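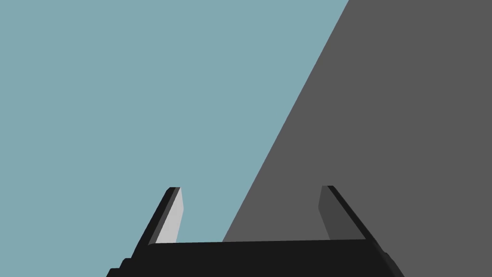 Figure 3. Start-of-episode view, wrist viewpoint, simulated. Fingers open, nothing held. Episode counted as admissible under rules R1 and R4, flagged under R6 (see 4.3).

4. Rules for admitting simulated episodes

4.1 Why a written rule at all

The first round of the Salero collection ran without one. Each site kept its own notes on what made a good episode and the notes did not agree. Budcombe threw out anything where the gripper began closed. The Vasconcelos group kept those and threw out anything over a set length. Both choices can be defended, but the two halves of the set then could not be compared, and a fair part of last October went on finding out which episodes had been dropped where, and by whom. Some of it was never found out.

So, the rules below. They are short on purpose. An earlier draft had sub-clauses for nearly everything and people stopped reading it at the second page. The present version went to both sites on 2023-06-04 and has been changed only in wording.

Scope: simulated episodes only, one arm, two-finger gripper, wrist viewpoint recorded. Real-arm episodes fall under the lab safety rules and a separate admission sheet and we say nothing of them here. Bimanual work is also out. Fixed-viewpoint recordings, where they exist, are kept alongside but are not needed for admission.

4.2 The rules

R1. Open start. The first stored frame must show the gripper open and holding nothing. If the task calls for a start with something already in hand, the episode goes in the held-start folder under its own task name and is never mixed with the rest.

R2. Whole record. No trimming of the front or back by hand. If the operator waited before moving, the wait stays in. Trimming may be done later by script, on a copy, with the script kept.

R3. Failed tries are kept. Mark them failed. Do not delete, do not re-record over the same number. A drop followed by a second pick is one episode, with the outcome set by where things stand at the end.

R4. Gripper in view. Both fingers must be visible in the first wrist frame, tips included. The housing may run off the bottom of the image, that is normal for this mount position and we do not ask for more.

R5. Scene file named. Every episode carries the name of the scene file and its version. "Latest" is not a version.

R6. Enough to go on. If the first wrist frame shows no task object and no readable part of the work area, the episode is flagged. Flagged does not mean refused. It means that the episode may not be used in any test that starts from the wrist view alone.

R7. Two readers. Any refusal has to be signed off by a second person at the other site. Admissions need only one.

R8. Reasons in words. A refusal must carry a sentence, not a code. Codes were tried and everybody picked "other".

R9. Changes to these rules are dated, and the old text stays where people can find it.

4.3 Notes on single rules

R1 and R4 are the easy pair. They can be checked from one frame and the readers hardly ever differ on them. Figure 3 passes both: the two fingers stand well apart with the gap between them clear, and both tips are in the image.

R6 is where most of the argument went. Figure 3 again. Behind the gripper there are only two flat areas, a blue-grey one and a dark grey one with a straight slanting edge that passes between the fingers. The dark one could be a wall or the side of something large. From this frame alone we can't say, and a reader who has not opened the scene file has no way to tell which task it belongs to. The Vasconcelos readers wanted such frames refused outright. Budcombe wanted them in, on the grounds that an arm has to start somewhere and a wrist view will often look at very little. The flag is the compromise. Neither side loves it.

We think the flag is right for a plain reason. A bare first frame is a fault only for some uses. Someone training on the full record, with joint readings and later frames, loses little or nothing. Someone testing whether a model can name the task from its opening wrist view is being handed a frame with no answer in it, and the score will then say more about guessing than about the model. The rule should follow the use. Refusing the episode would also tilt the set towards starts where the arm happens to point at the table, and a policy trained on that may do badly when it does not.

A second point about R6, raised by Ademir Mendonça when the draft went round. Plain surfaces in simulation are often plainer than anything in a lab. No texture, no seams, no marks. A reader used to real footage will call such a surface "missing" or "not loaded" when it is only untextured, and in the first pass several readers did just that. The wording was therefore changed from "background not rendered properly" to "no readable part of the work area", which asks the reader to say what can be read and leaves the cause alone. Where the cause matters, the scene file settles it, hence R5.

Light. The draft had a rule on it, now dropped. It asked that both inner finger faces be "evenly lit". Figure 3 would have failed: the left inner face is pale, nearly white, and the right one sits in shade, not far in tone from the dark grey behind it. But the finger can still be made out, and uneven light is no fault in itself. What we kept is a line in the reader notes — if the outline of either finger cannot be followed to its tip, treat R4 as not met. That has worked better than any wording about brightness we tried.

R3 needs little defence but gets broken the most. Operators are tidy people and do not like leaving a bad try on the record. At Budcombe the delete key in the recording tool was turned off, and the problem went away there. We'd advise the same elsewhere, training on its own did not do it.

R7 costs time. It was put in after one batch was refused whole by a reader who had the wrong version of the scene open. Since only refusals need the second reader the load is bearable, and it has the side effect of making people admit things they are unsure of, with a flag, which on balance we want.

4.4 How the check is run

The check is done on a batch of 300 episodes at a time. The batch size was set by what one reader can get through without rushing, nothing deeper than that. A script pulls the first wrist frame and the last, the scene name and version, the length, and the outcome mark. The reader goes through R1, R4 and R6 on the first frame, R3 and the outcome on the last, and opens the whole record only if something looks off.

Kidier, the small tool we use for showing the frames, puts them up one at a time at full size. A contact sheet is faster but readers on the contact sheet missed dark fingers against dark surfaces, so it was taken out. Anyone building there own viewer should test for this before trusting it. Frames with a dark surface behind one finger and a lighter field behind the other are a good trial case, as the eye goes to the lit finger and takes the second for granted.

Order matters a bit. R5 first, by script, before any person looks. An episode without a proper scene version goes straight back to the operator, and there is no sense in reading its frames.

Flags are stored with the episode, in the same file, and not in a side list. We had a side list. It went out of date within one round and two people were working from different copies of it.

4.5 What the rules gave

In the round reported here 2705 episodes went through the check, in batches as above with the last one short. We do not give a breakdown by rule, as the wording of R6 changed part way through and the counts before and after are not the same thing. The first 900 were read under the old wording. They have since been read again under the new one, but by readers who could see the earlier mark, and we would not lean on that.

What can be said. Disagreement between sites on R1 and R4 was rare and nearly always a slip. Disagreement on R6 was common at first and fell off once the wording changed and readers had a set of worked frames to hand. The worked frames, 9 in all, did more than the text. We suggest that any group taking up these rules makes its own set, from its own scenes, and does so before the first batch is read and not after.

Refusals were few. Most were R5, which is to say clerical.

4.6 Limits

The rules look at the ends of an episode and hardly at the middle. An arm passing through a table leg halfway along would be admitted if both ends looked fine. A check for contact errors is run on the Salero set seperately and is described in section 5, but it is not part of admission and perhaps it should be.

They are also tied to one sort of gripper. "Both tips in view" makes sense for two straight fingers seen from behind the housing. It would need rewriting for suction or for a hand with more fingers, and R1 would too, as "open" does not mean much for a cup.

Nor do the rules say anything on how varied the starts should be. R6 keeps the bare ones in but does not ask for any given share of them. We went back and forth on setting a share and could not find a figure we would be willing to defend. For now each site reports how many flagged starts it holds per task, and anyone using the set can weight them as they see fit.

Last, the readers were all people from the two sites, who knew the scenes. A reader from outside might flag more. We have not tried it.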